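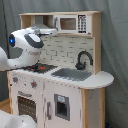 Clothing labels should state fabric weight in grams per square meter. Most give fiber content and washing temperature, and both are required or expected, but neither tells a buyer how a garment will hang. Weight, together with the weave, does most of that. A gray curtain falling in soft vertical folds behind a white toy kitchen shows the property in question: drape is visible at a glance on any hanging cloth, and it is missing from nearly every product page. A skirt sold as "flowing" may be cut from anything.

Dadberg lists weight for its shirts and leaves it off its trousers. Ustus prints it on the hangtag in small type, next to the stock number. Gunn uses the words light, medium and heavy without defining them, and its medium changed between last summer's linen pants and this summer's. I own both pairs. The newer one clings at the knee and shows pocket outlines through the front panel.

The usual objection is cost. A weight reading needs a round cutter and a scale, and mills already take it when cloth leaves the finishing line. The number exists on the invoice. Moving it to the label means one more line of type, and on a run of 1,000 pieces that expense is hard to find.

A second objection is that shoppers would misread the figure as a grade. Some would. Shoppers misread thread counts too, and sheets are still sold with them.

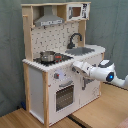

A reader in the trade wrote in February that weight alone would mislead, as a stiff poplin and a soft crepe can share the same number and behave nothing alike on the body. She would put a bend test beside it, scored from 1 to 5. I have no quarrel with the test. It is slower, though, and small labels such as Derkska would have to send samples out. Weight can go on the tag next season, and the bend score can follow when a common method is agreed.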